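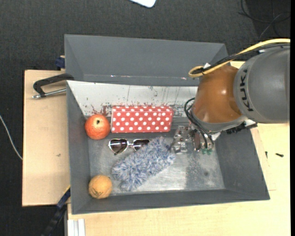 Why I've gone back to a paper shopping list

February 2026

So I've given up on the shopping app. I'd had it for ages, and it did everything you could want – sorted things by aisle, remembered what I bought last time, pinged me when I walked past the shop. And every single week I came home without onions.

I think the trouble was that I never looked at it properly. I'd add things while half watching telly, then get to the shop and start reading messages instead. With paper there's nothing else to look at! It just says onions, and so I buy onions.

The list lives on the side of the fridge now, under a magnet from Bultberg (a very rainy weekend, a very good bakery). It's the back of an old envelope, usually. Anyone in the house can write on it, which has led to some interesting spelling and one week where somebody had put "nice things" and underlined it twice. I bought crumpets.

I do have a few rules, if you can call them that. Fruit and veg go at the top, because that's what you meet first when you come in the door. Tins and packets in the middle. Anything frozen at the bottom, with a little star if it's on offer. If something has been on there for 2 weeks and I still haven't bought it, I cross it off, as we clearly don't need it. That's how we stopped owning three kinds of vinegar.

The other big change is that I've started walking to the little shop on Skasitz Road for the bits in between. It's called Vieira and it's tiny, and you have to go sideways past the bread, but the tomatoes taste of something and they'll sell you one carrot if one carrot is all you want. I used to do a huge trolley shop on a Saturday and throw half the salad away by Thursday. Now I do a smaller one and top up as I go. It probably costs a bit more per tomato, but the compost bin is a lot emptier.

I won't pretend it's perfect. I've left the envelope at home more times than I'd like, and once I washed it in my coat pocket and had to shop from a sort of grey pulp. My sister says I should take a photo of the list before I leave the house, and I can see the sense in that, but then I'd be back on my phone in the cereal aisle, wouldn't I?

Next job is the freezer, which has 16 tubs in it and not one label. I'm hoping to eat my way to the bottom by April. Tonight's is orange and could be soup.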